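August, evening

Bench two down from 10.40 until mid-afternoon. Writing this up while the sequence is still clear, as the fault form has a box the size of a stamp.

The job was the Plolwood strip-down trial, stage three: the gripper goes into an opened desktop case, approaches the processor socket from above, works the retention lever and lifts the processor out. Memory removed beforehand. Stages one and two had gone through without a stoppage and I had started to think about stage four, which was premature.

First run of the morning normal up to the approach. At the pre-contact pose the middle finger should stop and hold while the palm settles. It stopped, held, then crept downwards. Slow enough that I took it for settling. The force reading stayed flat, so the controller saw no reason to object. Dwight Cloutier was at the far side of the bench and saw the tip still moving after the log had printed HOLD. He hit the stop. Contact had been made with the board just short of the socket. One small capacitor sheared off. No injury, no smoke, board was unpowered and the supply had been isolated from the wall.

Stop to full standstill was longer than I would like. Dwight reckoned half a second. I have asked for the drive trace before putting a number to it on the form.

Left the arm where it was and took readings before anyone touched it. Commanded finger angle and reported finger angle agreed exactly. The finger itself was plainly not at that angle. So either the encoder was lying or something between encoder and finger had let go.

Garnet Robichaud favoured the encoder, having been caught by that batch before. Swapped it for the spare. Same creep on the test jig, with the arm parked and nothing underneath. That cost us an hour and ten minutes, most of it in cable routing.

Then took the side plate off and found it. The clamp screw on the drive hub had backed out far enough for the hub to slip on its shaft under load. The encoder reads the shaft. It was telling the truth about the shaft the whole time. With the finger horizontal the slip hardly shows; pointing down, with the weight of the linkage on it, it walks.
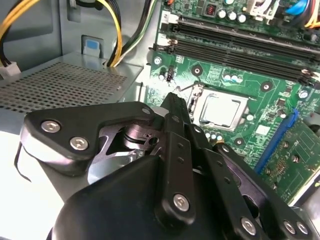 No thread lock on the screw. Went back through the build sheet and the line for it is ticked, initials L.R. Rang Laurier, who was decent about it. He remembers doing the outer screws and being called away to the Kalniņš delivery, and thinks he ticked the block of lines together when he came back. I believe him. I have done the same. The sheet groups five fasteners under one tick, and that is a fault in the sheet.

Checked the remaining hub screws on the hand. One more was below torque, on the outer finger. The rest fine. All of them out, cleaned, thread lock, back in, paint marked across the head so that any movement shows at a glance. Karthikeyan Kandasamy torqued, I witnessed, both signed. Cure time means no load until tomorrow morning.

The second matter is the force reading. It should have risen on contact and it did not. The limit for stage three is set at 60 per cent of the stage two value, and I had assumed that was conservative. Karthikeyan pulled the raw data and there is a bump at contact, well formed, but it sits entirely under the threshold. A slipping hub cannot push hard. The finger leans on the board with its own weight plus whatever the hub friction passes on, and that is enough to take off a surface part and too little to trip anything. So the force limit protects against a finger being driven into the work and does very little about one that has come adrift. I should have seen that at the risk review. It is in my handwriting that "loss of drive gives a limp finger, safe state". True over a table. Over a board it is wrong.

Changes agreed at four o'clock with Edileuza Marinho:

Hold check by wrist camera. After every HOLD the software compares the finger tip in two pictures, and any shift beyond the set margin stops the job. Karthikeyan thinks this is a day's work. I have allowed three.

Approach height raised by 17 mm until the hold check is running. Slower cycle. Accepted.

Build sheet to have one tick per fastener, with a torque value against each.

Risk review entry reopened. Mine to rewrite.

Edileuza asked whether the same hub is used on the Pelteck cell. It is. She stopped that cell at 4.20 pending inspection, which will not make us popular over there, but people reach into that one between cycles and I would have done the same. Garnet is going across first thing with the torque driver and the paint pen.

The case went back on the shelf with a label. I want the damaged board kept until the form is closed. Cloltell have sent us plenty of scrap machines, so we lose nothing by starting on another.

Still to do: drive trace, stop time, photograph of the slipped hub next to a good one. Also find out why the spare encoder was in the drawer marked fuses.

Home at seven. Shoulder stiff from leaning under the bench.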